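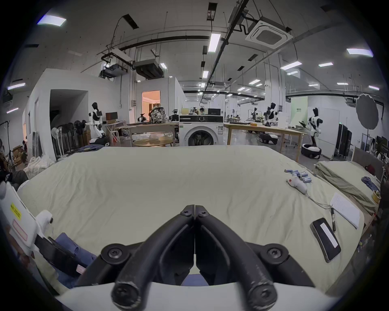
Slide 1. Phone, paper, pen, a pile of batteries.

Leave this up while people find seats. Start on time even if the back row is still negotiating over the aisle chairs.

Opening. Good morning. My name is Unathi Kruger and I'm going to talk for 50 minutes about throwing out less and finding more, to a group of people who gave up a Tuesday morning for it. (Pause. If no laugh, move along.)

I ran the front desk at the Stustdale guesthouse before I did this for a living. We had a lost property cupboard. When I took over it held 380 items and a smell. My predecessor, Nobuhle Molefe, kept a ledger with one line per item, and the ledger was excellent. You could look up any umbrella in the building. You then had to go into the cupboard and find it, and there the system ended.

So, first point: a list of your stuff is a lovely thing to own and will not find you the scissors.

Slide 2. The move to Pristgate.

Tell the short version. The long version has the van in it and takes nine minutes.

When I moved to Pristgate I paid to store what I couldn't fit. The bill came to 2675 by the time I closed the unit, and I'd like you to hold that number in your head while I read what was inside. One fondue set. Curtains for windows I no longer had. A box marked MISC, and inside it a smaller box marked MISC.

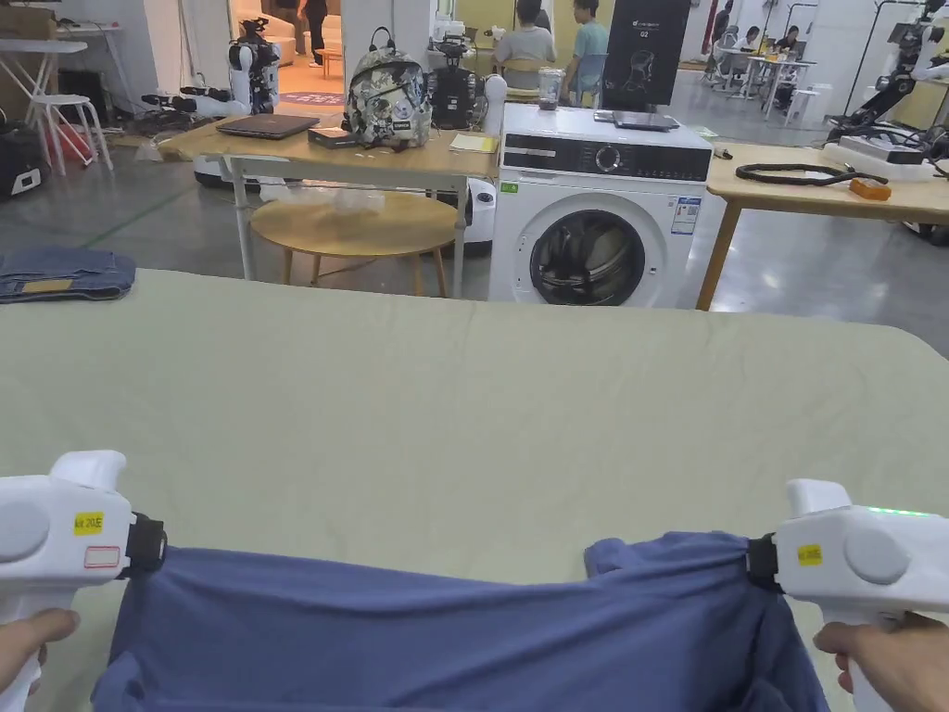 I kept most of the clothes from that unit for another year. Clothes are where sensible people lose their minds. We keep the pants for the body we had, the jacket for the job we didn't get, and a stack of T-shirts for painting a room, as if we planned to paint the whole street. Ask the audience how many painting shirts they own. Wait for the number. Somebody always says 12 and looks proud.

Slide 3. The one-surface rule.

Pick a surface. Bed, table, floor if your knees are good. Everything from one drawer goes on it, and you don't open a second drawer until the first one is dealt with. I broke this rule in my own kitchen last February and ate standing up for a week.
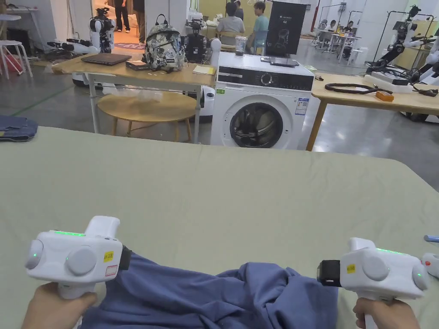
Slide 4. Blue cotton, undecided.

The maybe pile. Every method you've read about gives you a maybe pile and a stern word about keeping it small. Mine gives you a pillowcase. If the maybes don't fit in the pillowcase, you have a yes problem. (This gets a groan in some rooms. Fine.)

Handout goes round now: the Dlamini sheet, one page, both sides. Remind them the back is blank on purpose so they can argue with the front.

Slide 5. Sharing a house.

Go gently. At least two couples will have come together, and one of each will be looking at the ceiling. You can only sort what's yours. I learned this over a box of Mela cables - my husband's, all identical to me, all apparently different to him. The box stays. It has a lid now. We call that progress and we don't discuss it at dinner.
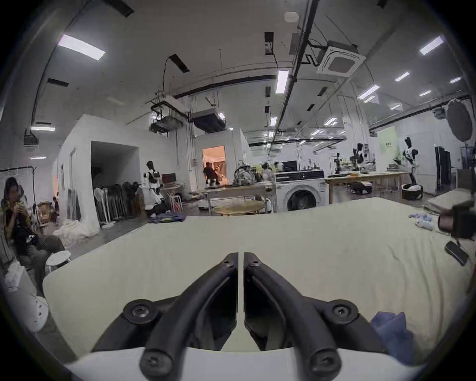 Slide 6. Two lots of blue, one phone, plenty of table to go.

Questions. The likely ones:

Photographs: do them last, and sitting down.

Gifts from people who visit: put it out when they visit. Know which shelf it lives on.

Does it last? My hall closet has held up for three years. The spare room is between systems.

Collect the spare handouts and give the clicker back to the front desk before lunch.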